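«La taza la sabe coger. Lo que no sabe es para qué»

Shabnam Sethi lleva media vida viendo a máquinas fracasar con los cacharros de la cocina y sigue convencida de que merece la pena. Hablamos con ella de escritorios llenos, cajas que se abollan y la fregona del futuro, que por ahora es una fregona.

A las nueve de la mañana, en la sede de Gavberg, hay café hecho por una persona. Lo señalo porque en la puerta cuelga un cartel que dice «automatización de tareas cotidianas» y uno viene con sus expectativas. Shabnam Sethi, que dirige el grupo de manipulación de la empresa, me sirve una taza, se sirve otra y deja la cafetera donde le parece, es decir, encima de unos papeles.

«Eso que acabo de hacer son cuatro problemas abiertos», dice. «Cinco, si contamos los papeles.»

Sethi entró en esto por la industria. Pasó ocho años en una planta de envasado de Drekalham, una fábrica de conservas donde los robots colocaban tarros en cajas a un ritmo de 3600 por turno y no se equivocaban casi nunca. La pregunta que todo el mundo le hacía en las cenas familiares era la misma: si el robot coloca los tarros en la caja, por qué no puede colocarlos en la despensa. Tardó bastante en encontrar una respuesta que cupiese entre el segundo plato y el postre.

«En la fábrica el robot no coge tarros. Coge el tarro. Siempre el mismo, en el mismo sitio, con la misma luz. Hemos construido una nave entera alrededor de su ignorancia. Si mi tía quiere que el robot le ordene la despensa, primero tiene que convertir su casa en Drekalham, y a mi tía no le apetece.»

Le pregunto si la tía existe. Existe, y por lo visto todavía espera.

El trabajo del grupo consiste ahora en lo contrario: dejar el desorden como está y ver qué hace la máquina. Para eso estudian mesas de verdad, con sus botellas, sus botes y sus tazas a medio camino entre el fregadero y el olvido. Sethi habla de las mesas como otros hablan de los vinos. Hay mesas fáciles, de gente que vive sola y come fuera. Hay mesas difíciles. Y luego están las mesas en las que alguien trabaja, desayuna y archiva la correspondencia a la vez, que son las que le interesan.
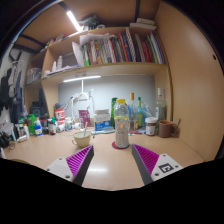 Foto: Gavberg, grupo de manipulación

«Mire la botella», me dice, con el dedo en la pantalla. «Alta, transparente, tapón amarillo. Usted ve una botella. Para una cámara, un objeto transparente es sobre todo lo que tiene detrás. El tapón lo encuentra enseguida, el cuerpo se lo tiene que imaginar. Y encima está el brillo de la lámpara en el tablero, que es una mancha blanca muy convincente. He visto sistemas intentar esquivar un reflejo con muchísima educación.»

A la izquierda de la botella está la taza, con algo dentro que asoma, una cuchara o un palito. Sethi considera que ese detalle es el verdadero enemigo.

«Coger una taza con asa, vacía y sola, está bastante resuelto. Con una cuchara dentro ya cambia. La cuchara se mueve, pesa hacia un lado, se engancha con lo de al lado. ¿Y está vacía la taza? Desde ahí arriba no lo sabe ni usted. Una persona la levanta un centímetro, nota el peso y corrige sin enterarse. La máquina tiene que haber decidido antes cuánta fuerza va a hacer, o tiene que sentir en los dedos lo que está pasando, y de sentir en los dedos andamos justos.»

Le digo que la botella está sobre un posavasos rojo oscuro, que alguien ha sido cuidadoso. Me mira con cierta compasión.

«Ese posavasos me ha quitado el sueño. Si levantas la botella, ¿se viene pegado el posavasos? A veces sí y a veces no. Si se viene, ¿es parte de la botella? Si le pides a un robot que recoja la mesa, ¿el posavasos se recoge o se queda? En mi casa se queda. En casa de mi hermano se guarda en un cajón, porque mi hermano es así.»

Es la parte de su oficio que más le divierte y la que peor se vende. Los vídeos que circulan por ahí enseñan manos articuladas que doblan camisetas o rompen huevos, y el público concluye que la asistenta mecánica llegará para Navidad. Ella no desprecia esos vídeos. Ha hecho algunos.

«Un vídeo es una promesa de que aquello ocurrió una vez. Yo siempre pido ver los otros. En un ensayo que hicimos en Tierney, con un prototipo que tenía que retirar envases de una mesa, llegamos a 383 intentos. El vídeo que enseñó la dirección duraba ocho segundos. Era precioso. Yo sale al fondo, aplaudiendo.» Se ríe y se corrige: «Salgo. Llevo tantos años aquí y los verbos se me escapan cuando me acuerdo de Tierney.»

¿Y cuántos salieron bien de los demás? No me da la cifra. Dice que depende de lo que llamemos bien: si el envase acaba en el cubo pero por el camino ha tumbado un frasco, la máquina apunta un éxito y la dueña del frasco apunta otra cosa.

Tierney era un supermercado de barrio con almacén propio, y de allí se trajo Sethi otra convicción: que la tienda va a ir por delante de la casa, aunque por menos distancia de la que creen los inversores. En una estantería comercial los productos miran al frente y tienen código. El caos es de temporada.

«Reponer latas, sí. Lo veo. Hay sitios donde ya se hace razonablemente, de noche, con el pasillo cerrado. Ahora, póngale delante un cliente que ha dejado un yogur entre los detergentes. La empleada ve el yogur y entiende una historia completa: alguien lo cogió, se arrepintió, le dio vergüenza volver. Sabe que hay que tirarlo. El robot ve un detergente pequeño.»

Le pregunto entonces por la pinza, que es lo que más llama la atención en la imagen de la mesa: dos dedos en forma de cuña, abiertos, con unas almohadillas estriadas de color magenta. Esperaba, confieso, algo más parecido a una mano.

«Todo el mundo espera una mano. Una mano es carísima, se estropea y tiene un montón de motores para hacer lo que el noventa por ciento de las veces hacen el pulgar y los otros cuatro en bloque. Pruebe a pasar una mañana con manoplas de horno. Se puede hacer mucho más de lo que parece: levantar un bote, apartar un paquete, empujar una puerta. Lo que echará de menos es abrir el tapón y separar una hoja de papel de la de debajo.»

He hecho la prueba, por honradez profesional, un lunes. Conseguí retirar el desayuno. Rompí un cartón de leche. No pude contestar al teléfono, lo que mejoró la mañana.

El cartón, cuando se lo cuento, le arranca un gesto de reconocimiento. Los envases blandos son una categoría aparte. Un tarro de cristal cerrado admite que lo agarren casi de cualquier forma; un cartón, según lo lleno que esté, se hunde, se dobla o te rocía. Y después están las bolsas. En la mesa hay un plástico azul translúcido, una bolsa o un envoltorio, extendido por detrás de unas botellas, y a Sethi se le va la vista hacia él una y otra vez.

«No tiene forma. Tiene la forma que le da la gana. Si el robot lo roza, cambia, y todo lo que había calculado ya no vale. Con los cables pasa lo mismo, y con la ropa. Si me dan a elegir entre veinte tarros y una bolsa, me quedo con los tarros y pido que la bolsa se la lleve otro grupo.»

Hay otro grupo. Está en Bredasham, se dedica a los textiles y, según Sethi, son gente muy serena, con una paciencia que ella atribuye a que llevan tres años con el mismo calcetín.

Lo que no entiende la máquina, insiste, es la mesa como asunto de alguien. Un bote con tapa blanca junto a una taza marrón puede ser comida, puede ser material de trabajo o puede ser basura que aún no ha llegado a la basura. En la balda de encima hay una fila larga de libros y, tumbados sobre los de la izquierda, unos papeles sueltos. ¿Están mal puestos? Cualquier persona con papeles así sabe que están exactamente donde tienen que estar y que quien los mueva lo pagará.

«Ordenar no es una tarea física», dice. «La parte física ya es bastante mala, pero avanza, cada año es un poco menos mala. La otra es saber qué quiere esta persona de esta mesa. Mi marido lleva quince años en casa y todavía me pregunta dónde va la espumadera. Y él tiene dos manos y muy buena vista.»

Llega la pregunta obligatoria, la de los plazos. Sethi la ve venir y se levanta a rellenar el café. Cuando vuelve, ofrece un trato: responderá tarea por tarea y no quiere ver ningún año en el titular.

Aspirar el suelo, hecho, con la salvedad de que alguien tiene que quitar antes los cables del suelo. Vaciar un lavavajillas con vajilla conocida en una cocina conocida, pronto, despacio y con el humano mirando. Recoger una mesa como la de la pantalla, separando lo que se tira de lo que se queda, bastante más tarde. Preguntará mucho. Doblar una sábana bajera no piensa discutirlo.

«Las personas tampoco saben», argumenta.

¿Y limpiar la mesa, pasar el trapo? Ahí duda. Pasar el trapo por un tablero despejado es fácil, lo difícil es despejarlo, y volvemos al principio. Me cuenta que en julio hicieron una demostración para unos visitantes y la máquina limpió impecablemente todo el espacio libre, rodeando cada objeto con una precisión admirable. Al levantar las tazas quedaron los cercos, redondos y perfectos. Uno de los visitantes dijo que su hijo adolescente hacía lo mismo.

«Nos lo tomamos como un hito», dice Sethi.

Más que la precisión, lo que ahora le preocupa es la lentitud. Un robot prudente tarda minutos en lo que una persona distraída hace en un gesto, y la gente no aguanta mirar. En las pruebas con usuarios ha visto a señores muy favorables a la tecnología apartar la pinza con el codo y llevarse la taza ellos mismos. Sostiene que la solución es que trabaje de noche, sin público. Le objeto que a mí me costaría dormir con unos dedos magenta paseándose entre los frascos de cristal. Lo apunta en una libreta, a mano.

Antes de irme le pregunto si tiene algún robot en casa. Tuvo una aspiradora, que le regaló la tía de la despensa y que se quedaba atascada bajo el mismo sillón. Le puso unos tacos al sillón. Luego le puso una alfombra más fina al salón. Cuando se vio midiendo el hueco de las cortinas se dio cuenta de que estaba construyendo otra vez la fábrica de Drekalham, y se la dio a su hermano, el de los posavasos, que está encantado.

Recojo la grabadora. Ella junta las dos tazas con una sola mano, una por el asa y la otra por el borde, sujeta la cafetera con la otra y abre la puerta con la cadera. Los papeles se quedan donde estaban, con un cerco de café.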